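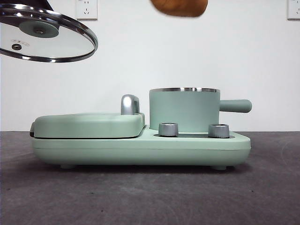
Ashby Season 2, Disc Set
Reviewed by Idalina Moreira, 07/11/2022

The Zetau release of Ashby's second season puts all the episodes on three discs, with 30 minutes of extras on the last one. Picture transfer is clean. Night exteriors in the Prurimton episodes show mild banding on a large TV, less on a laptop. Audio is stereo only. Dialogue is level throughout, but the title music is mastered louder than the rest and I lowered the volume each time.

Menus load slowly. There is no "play all" option on disc one, though the other discs have it. Subtitles are accurate apart from episode 6, where they run ahead of the speech for most of the diner conversation.

Extras consist of a cast interview, a short blooper reel and a commentary track by Yasuo Yokoyama on the season finale. The commentary covers lighting and set construction in some detail and says little about the writing. Deleted scenes listed on the back cover are missing from my copy. Zetau's support page does not mention them.

The case is thin plastic with one loose hub. The fold-out poster is printed on both sides, so only one can be displayed.

Picture: good. Sound: fair. Extras: fair. Owners of the Kindel edition of season 1 should note that the spines do not match.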